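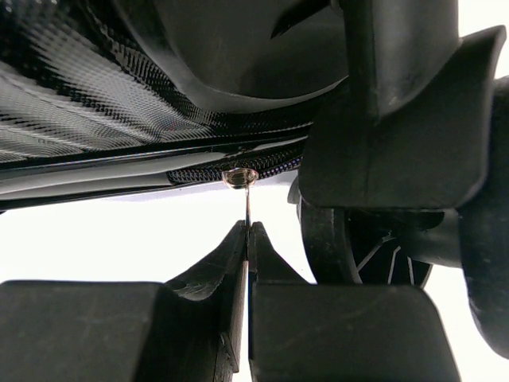

Filed under: Workbench, Gripes

1/ Every cable guide I read says the same thing: put a braided sleeve on it and your problems are over. I have my doubts.

2/ The black and blue-purple braid looks great against carbon fiber weave, I'll give it that. Looking great is most of what you're paying for.

3/ Bought 20 feet of the Prudanon stuff in April. The page promises 500 bends before it frays. Mine had whiskers at the cut end by supper.

4/ Yes, I sealed the ends with a lighter. Yes, I tried tape. The Clumov sleeve is the same braid in a different bag – same whiskers too.

5/ Small parts are the other headache. Anything as thin as a pin, with a little clear bead on top, will snag a loose braid if you let it get close. Tie the sleeve down first, then do the fiddly bits.

6/ Would I buy it again? For a cable that rubs on an edge, maybe. For the rest, a few plain ties – and keep your money.

Print this thread | E-mail this thread

Comments

multholm_fan: Hot knife, not a lighter. Night and day.

rustybin: 500 bends according to who?

tess_o: I just like the purple.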